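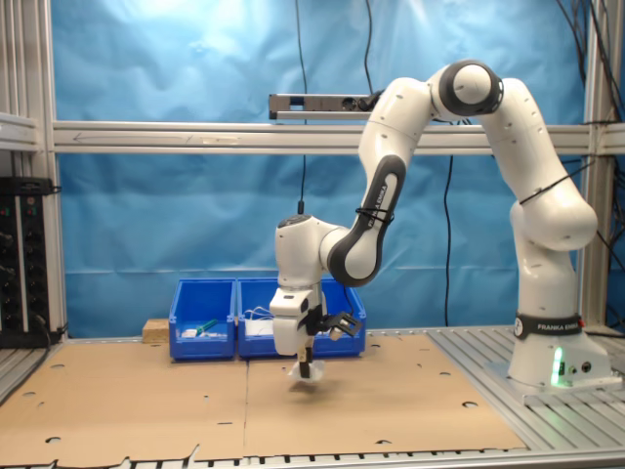

Teaching by demonstration: frequently asked questions

Prollura Support – September
3 min read

We use cookies to remember your settings. Accept | Manage

What counts as a demonstration?

One complete run of the task by an operator, from the start position to the release of the item. Partial runs are stored but left out of training.

Should I guide the arm by hand or use the remote controller?

Either works. Hand guiding is quicker to learn and suits slow moves. Remote control keeps your hands and sleeves out of the camera view, so use it for any task trained from video. Don't mix the two in one set.

How many demonstrations do I need?

For sorting soft items into bins, plan on 295. Rigid parts usually need fewer. The Kemov recorder holds 4,000 runs before older ones have to be archived.

Does the layout have to stay the same?

The fixed parts do: base, table, backdrop and cameras. Bins and items should be moved a little between runs, or the policy learns one position only. Note the number of bins in the session log – two-bin and three-bin layouts are filed separately.

Where should the gripper be when a run starts?

Above the bins, fingers pointing down and slightly open, clear of the bin walls.
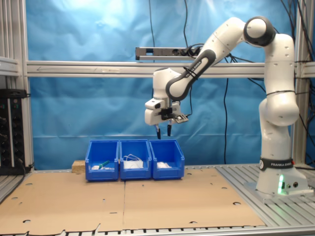
What if I drop the item?

Keep recording if you can pick it up again within 4 seconds. Otherwise stop, mark the run as failed and reset.

Can I import runs from Uvley?

Yes, if they were recorded with joint positions and gripper width. Video-only files are rejected. Colour calibration is not carried over and must be redone.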